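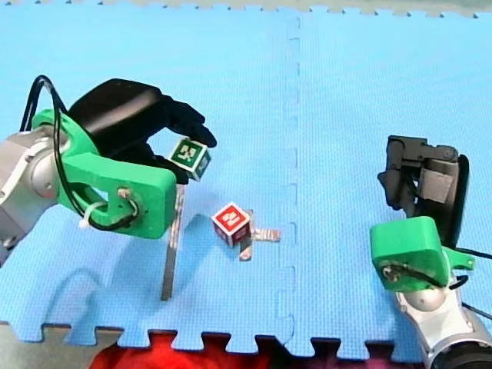
Dalle de mousse emboîtable

La dalle de mousse emboîtable, appelée aussi tapis puzzle ou dalle à dents, est un revêtement de sol amovible composé de plaques souples dont les bords sont découpés pour s'accrocher les uns dans les autres. On la pose sans colle sur un sol dur, et parfois sur une table. Elle est employée dans les chambres d'enfants, les salles de gymnastique, les ateliers et les locaux où l'on manipule de petits objets.

Dénomination

L'usage français n'est pas fixé. Les commerces écrivent le plus souvent « tapis puzzle » pour les modèles destinés aux enfants et « dalle » pour les modèles plus épais. Le mot « tatami », que l'on rencontre pour les dalles de sport, désigne à l'origine une natte japonaise en paille et n'est pas exact dans ce cas. Dans les catalogues de l'entreprise Tanabe, le même article a porté successivement les noms de « plaque à dents » et de « carreau souple ».

Composition et aspect

La matière la plus courante est une mousse à cellules fermées, obtenue à partir d'éthylène-acétate de vinyle (EVA) ou de polyéthylène. La mousse EVA est plus souple sous le doigt ; celle de polyéthylène est plus légère, mais elle garde plus longtemps la marque d'un pied de meuble.

La face supérieure reçoit d'habitude un relief : petits creux, grains, stries croisées ou imitation d'un tissage. Ce relief diminue le glissement et rend moins visibles les rayures. La face inférieure est lisse ou porte un second relief, selon le fabricant. La couleur est donnée dans la masse, de sorte qu'une coupure au couteau ne laisse pas apparaître une autre teinte. Font exception les dalles dites bicolores, formées de deux couches assemblées.

Découpe des bords

On distingue deux familles de découpe. La première a des languettes arrondies, plus larges à leur extrémité qu'à leur base, comme les pièces d'un jeu de patience. La seconde a des dents plus petites et plus droites, dont la ligne de jonction forme un zigzag serré. Cette dernière tient un peu moins bien à la traction, mais la surface est plus régulière au passage de la main.

Les dalles de fabricants différents s'assemblent rarement, même quand leurs dimensions sont égales. La série Cleltovum, vendue surtout aux écoles et aux laboratoires, utilise une dent qui lui est propre. Le modèle 1398 de cette série est livré avec des bandes de finition droites ; le modèle 2433, plus épais, est vendu sans bandes, et son pourtour reste donc dentelé après la pose.

Pose

Le sol est d'abord balayé. On commence par un angle de la pièce et l'on avance rangée par rangée, en pressant chaque joint avec la paume. Il est conseillé de laisser un petit espace le long des murs, car la mousse se dilate avec la chaleur et peut se soulever en son milieu. Les découpes autour d'un poteau ou d'un tuyau se font au cutter, avec une règle métallique, en plusieurs passages légers.

Sur une table, la pose est la même, mais on choisit de préférence un assemblage ayant peu de joints.

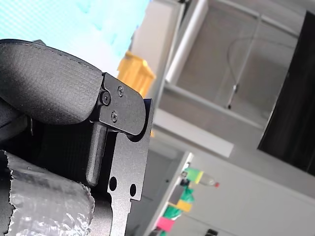 Emploi comme surface de travail

La mousse amortit la chute des objets, diminue le bruit et empêche les petites pièces de rouler trop loin. Une couleur unie, bleue ou grise, permet aussi de retrouver plus facilement ce qui est tombé. Les objets à bord coupant, les vis et le papier d'aluminium froissé peuvent cependant griffer le relief. Des fragments de papier d'aluminium restent quelquefois pris dans les joints, d'où on les retire avec une brosse douce.

L'école technique de Lostindale a équipé 92 postes de cette manière. À Dedthorpe, les dalles d'une ludothèque sont démontées chaque lundi pour le nettoyage du sol.

Entretien

Le dépoussiérage se fait à l'aspirateur, sans brosse rotative. Les taches ordinaires partent avec de l'eau tiède et un peu de savon. L'acétone et les autres solvants forts sont à éviter, ainsi que l'exposition prolongée au soleil, qui pâlit les couleurs et durcit la mousse. Les dalles démontées se rangent à plat, les dents tournées du même côté ; une pile gardée debout prend une courbure difficile à corriger.

Voir aussi

Revêtement de sol souple
Mousse à cellules fermées
Tatami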